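Section 4: Making Up the Bed

4.1 Scope

This section applies to all furnished guest rooms managed by Traro Residences. It covers the fitting of the bottom sheet, the care of upholstered headboards and side rails, and the placement of folded linen. Laundering is covered in Section 6. Requests for replacement linen are to be made on Form 639 and submitted to the linen room by 2 p.m.

4.2 Before You Begin

Wash and dry your hands. Remove rings, bracelets and wristwatches, which may scratch leather surfaces. Confirm that the sheet size shown on the sewn label matches the bed size listed on the room card. Queen and king sheets in the Adik print series look alike when folded and must be checked by label only.

Inspect the bare mattress for stains, tears or damp areas. If any are found, do not make up the bed. Report the room to the floor supervisor and leave the door tag in place.

4.3 Fitting the Bottom Sheet

1. Place the folded sheet at the center of the mattress and open it fully with the printed side up.

2. Locate the sewn label. It belongs at the foot of the bed, on the left as you face the headboard.

3. Fit the two corners at the headboard end first. Lift each mattress corner with one hand and draw the elastic edge well underneath with the other.

4. Move to the foot of the bed and fit the remaining two corners in the same way.

5. Smooth the sheet from the center outward with the flat of the hand. Light puckering along the front rim is normal with elasticized sheets and does not require refitting.

6. Check that the rows of the print run parallel to the sides of the mattress. If the rows slant, release one corner at the foot and refit it.

CAUTION: Do not pull the sheet by its elastic. Stitching damaged in this way cannot be repaired and the sheet must be withdrawn from service.

NOTE: Mattresses deeper than 19 inches require the Ehlers deep-pocket sheet, stock number 2342. A standard sheet will slip off the corners during use.

4.4 Upholstered Headboards and Side Rails

1. Wipe tufted leather with a dry, soft cloth, working from the rolled top edge downward.

2. Clear dust from the folds between the tufts with a soft brush. Do not use a vacuum nozzle.

3. Wipe padded side rails along the direction of the stitching.

CAUTION: Do not apply bleach, furniture polish or alcohol wipes to light-colored leather. Marks that remain after dry wiping are to be reported to Ansel Mercado, Furnishings Supervisor.

4.5 Folded Linen on the Bed

1. Fold the item into a neat rectangle with the edges aligned.

2. Set it flat on the fitted sheet, with a folded edge toward the foot of the bed.

3. Keep dark items clear of the headboard. New dark linen may transfer color to cream leather and must be washed separately before its first use.

Nikham blankets may be stored on the bed for up to 80 minutes while the closet shelves are being cleaned. They must then be returned to the upper shelf.
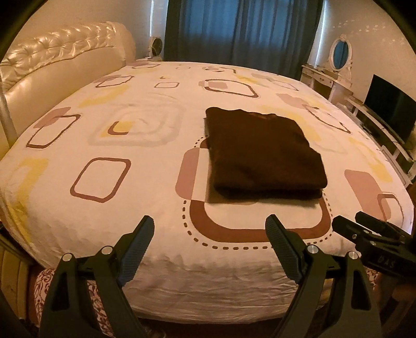

4. Close the closet doors, initial the room card and proceed to Section 5, Window Coverings.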